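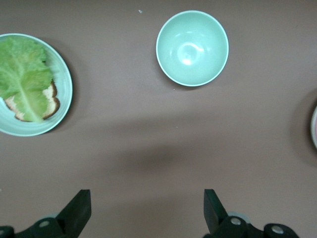 I'll say it plainly: most people who own a robot arm look after the wrong end of it. They fuss over the software, they update this and that, and then they wonder why a slice of bread lands skew on the plate. My money's on the fingers every time!

I've looked after the sandwich cell at Kerndale since April, and my whole routine fits on a card. Wipe the finger plates. Put a hex key on every bolt in the brackets (yes, all of them, even the ones that were fine yesterday). Open and close the hand with nothing in it and listen. Then clear the crumbs off the table, put the plates and the bowl back where they belong, and only then run a job.

Gwilym Bowen thinks I'm daft. He'd have us recalibrate the wrist camera every morning and leave the bolts for the monthly check, and he has a point about the camera, I'll give him that. But we logged 657 runs before I changed the routine and I spent most of them chasing a camera fault when one finger had worked itself a bit loose. A whole week of that! Lettuce is unforgiving stuff, too. If the tips don't meet square you get half a leaf and a mess.

So buy the clever camera if you like. I'd still spend the first 2 minutes of the day with a rag and a hex key, and I'd want the key tied to the bench on a bit of string, as ours keeps walking off.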